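Workshop Notes: two arms are harder than one

So I promised an update on the two-armed build, and I've been putting it off because I kept thinking I'd have better news next week. I don't, really, but there's enough to tell you that I should quit waiting.

If you missed the last couple of issues: I'm putting together a pair of small tabletop arms in the back half of the Plundeck shop, with a lot of help from Syafiqah Ngau, who built her own pair last year and still answers my messages (bless her). The goal is folding laundry. I know, everybody's goal is folding laundry! But I have a big family and a strong personal interest.

The plastic parts took forever. I ran all the links in blue on the shop's older printer, the one we call Gallardo, and I had to redo both shoulder brackets when the first ones came out a hair tight around the servos. You can force them. Don't force them. I cracked one all the way along a layer line and spent an evening picking bits of it out of the carpet at home. The second set went in with a little sanding and a lot less swearing.

Wiring was next, and that went better than I expected. The servos chain together, so it's mostly a matter of giving each one its ID before you screw it in place. I forgot to do that on the left wrist. Naturally it's the one buried deepest, so out came nine screws and back in they went. Syafiqah's advice, which I'm passing on for free, is to leave more slack at the elbow than looks sensible. It looks messy and it works.

Then there's the table. I started out with the bases on a wobbly folding thing and could not figure out why my positions drifted over an evening. The whole setup was creeping! We moved to one of the white tables, and I marked things up with blue tape while I was fiddling with the spacing. I've gone back and forth on how far apart the arms should be. Too close and the elbows get into fights, too far and neither one reaches the middle with any strength left. I think I'm happy with it now, but ask me again in May.

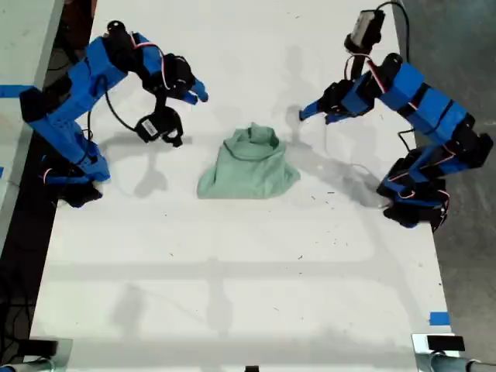
My big mistake was starting with a T-shirt. Sleeves are awful. One arm would get hold of a sleeve, the other would go for the hem, and then they'd both pull like two kids with one blanket. These days I practice on whatever simple piece of cloth is handy, and I've stopped asking for a fold at all. Step one is just flattening. Grab, lift, spread, let go. If I can get a lump of fabric to lie flat a few times running, I'll call it a good night.

I drive the arms by hand for now and record what I do, and then I try to teach the software from those recordings. I've got 50 decent runs saved, plus a folder of bad ones I can't bring myself to delete. The software side is a little package called Cladunel that Syafiqah put me on to. It's fussy about cameras. If a wrist camera gets nudged even a bit, the recordings from before and after don't agree with each other, and you get an arm that reaches very confidently for a spot next to the shirt. I've since put thread locker on the mount screws and I check the view before each session - most of the time, anyway.

Grippers are the other headache. Cloth is thin and the table is hard, so you either pinch air or you grind the fingertip into the surface. I've been trying different tips, some stiffer, some softer, and I lean toward soft. A bit of give lets the finger skid along and scoop up an edge. If anyone has had luck with silicone or old bike tube, please write me, I would love to hear what you glued it with.

Next on my list is tidying the cables and then trying a second color of fabric, mostly to find out how badly that confuses things. Syafiqah says very. If you're in the shop some evening and see me hunched over a pile of laundry with a laptop, come say hi, and bring a dish towel you don't need back.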